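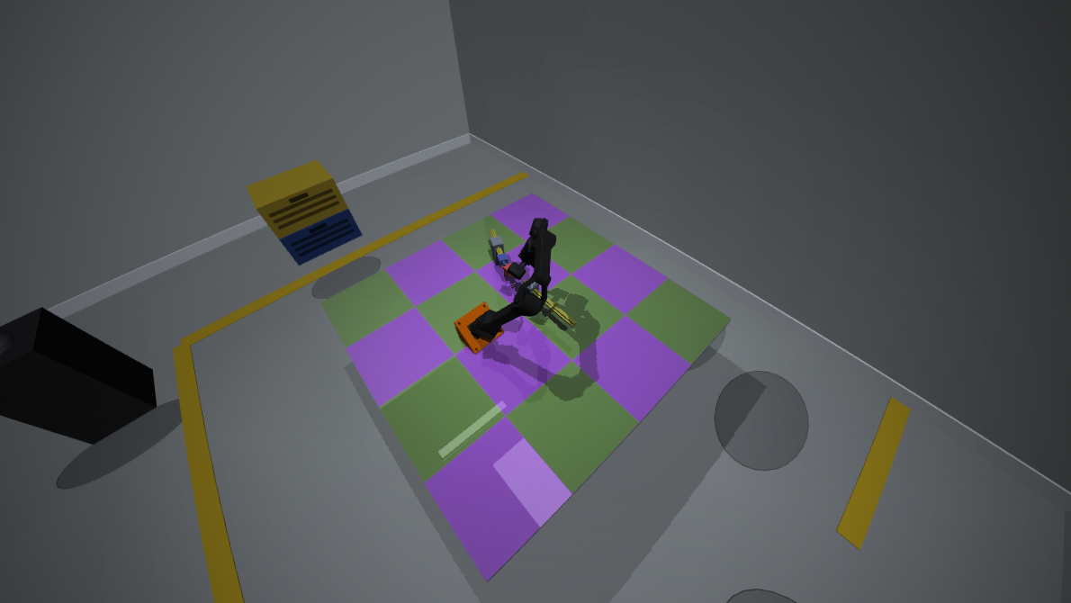 Dernden sells its arm cell as a package, and the package page leads with the floor plan instead of the arm, so I'll start with the floor too. Buyers tend to price the robot and then find out that the robot was the easy part. The rendered layout gives you a black arm on an orange base plate with a lot of open gray floor around it, yellow stripes running along the left side and turning along the back, and one small two-tiered cabinet tucked in the far corner. My shop has never had that much open floor in its life. Yours probably hasn't either. Before you ask for a quote, measure what you've got with the pallets and the trash cans where they normally sit.

What's in the package

Arm, base plate, controller, hand control, one gripper of your choice from the short list, and the layout software. Installation is quoted apart. So is training, beyond the first day.

Not in the package: floor marking, guarding or scanners, air supply, fixtures, spare gripper fingers, and anything to do with moving your existing machines. The sales sheet puts these under "site items." Read that line twice.

Footprint

The base plate is small, and Dernden is proud of it. I wouldn't plan on the base plate. Plan on the full reach with a part in the gripper, plus whatever stopping distance your safety assessment calls for, plus room for a person to get a cart past. Ashraful Karunaratne laid this out with masking tape at our Wundthorpe building and ended up out in the aisle. We moved a bench. Moving the bench meant moving an outlet, and the electrician's bill was $400.

Layout software

Comes free for the first year, then it's $1,947 a year per seat. It's good for checking reach and for showing your boss something that moves. It's a lot less good at telling you how long a cycle will take. Ours said one thing in October and the real cell said another, slower thing once we had real parts with oil on them. Part of that was our own fault, as we'd left out the time to open and close the gripper. The program let us leave it out, though, and never said a word.

If a salesperson shows you a cycle time from the simulation, ask which of these were in it:

Gripper open and close time
Part settling
A bad pick and a retry
The operator being late with the next tray

Habibur Sarkar asked that at our demo and got a promise of an email. The email had a brochure attached.

Gripper

The standard two-finger gripper is fine for boxes and blocks. For thin parts or anything with a finished face, expect to buy or make fingers. Samarakoon makes a set that fits with an adapter, and they answer the phone. Dernden's own soft-finger kit was out of stock both times we tried.

Cable

Ask for the longer cable at order time. Swapping it later means a service call. Also ask where it will run, and who pays for the cover if people have to cross it.

How it compares

We looked at the Ererel cell at the same time. Ererel costs more up front and includes the scanner, so the gap was smaller than it looked on paper. Their software is clumsier. Their manual is better. Malsha Siriwardena, who has to keep the thing running, voted for Ererel and still brings it up.

Budgeting

Get one number with everything in it, in writing, including site items. Then hold some money back. Our worksheet had 202 lines by the time we signed, and we still missed the outlet. Don't build your payback around two shifts if you run one today. Every payback chart I was shown assumed 2 shifts, and the one-shift version had to be asked for.

Lead time

Quoted per order. Ask for the date the gripper ships as well as the date the arm ships.

Would I buy it again?

For one simple job with steady parts, maybe. For a mixed line that changes every week, I'd want to see it run my parts on my floor first, and Dernden wouldn't agree to that without a deposit. Jahangir Gunawardena at their sales desk can tell you whether that has changed.

Page last checked Wednesday, December 21, 2022. Prices are what we were quoted, before tax and freight.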